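The Second Budget: Planning for What the Robot Quote Leaves Out

Buyers tend to plan for the arm and then discover the floor, the spares and the hours.

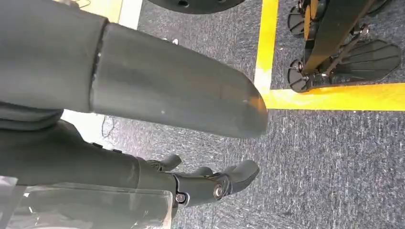 A dark gray arm and three-fingered hand over carpet, with yellow tape marking off the floor beside them.

When Olska, a contract packaging firm with two sites, began planning its first automation purchase, the request for quotation ran to one page. It named a payload, a reach and a delivery month, September. Three suppliers answered. Their prices were close to each other and, in the view of Gearóid Hayes, the firm's equipment planner, close to useless.

"Each quote covered an arm and a controller in a crate," Hayes says. "Our question was what it would cost to have it working on a Monday morning with two operators who had never touched it."

The firm now keeps two budgets for any robot. The first is the purchase order. The second covers hands and fingertips, cables, floor marking, guarding, training time and a stock of wear parts. Olska sets the second budget before it asks for prices, and suppliers are told which lines they are expected to fill in.

Hands take up most of the argument. A multi-finger hand will handle mixed goods that a two-jaw gripper drops, but it has more joints to service and finger pads that wear. Olska budgets for 25 spare pads per hand in the first year. The plant at Stodov, which runs one shift, used fewer than that. The plant at Prasertsri ran out and waited for a shipment.

Floor space is the line most often left blank. Reach figures on a data sheet describe the arm alone, without the hand, the part being held or the slack in the cable. Hayes tapes the working area on the floor at full size before signing anything, then has people walk past it with carts. Tape is cheap. Moving a base plate after the anchors are set is not, and it usually means a second visit from the installer.

Carpeted rooms need their own entry. Many trial setups start in an office or lab, where a fixed arm may be acceptable on a temporary stand, but wheels and feet behave differently on carpet than on sealed concrete. Any acceptance test involving a mobile machine should be repeated on the final floor, and the contract should say so.

Service terms deserve the same care. Clostix, the integrator Olska chose, offered inspection every 3000 operating hours. Hayes asked for an added check at 200 hours, when fasteners and cable ties have had time to settle, and another at 600. The extra visits were priced separately and went into the second budget.

He also asks for the screw sizes and torque values at the wrist, in writing, before delivery. Two of the three suppliers could provide them within a day. The third sent a brochure – and was dropped from the list.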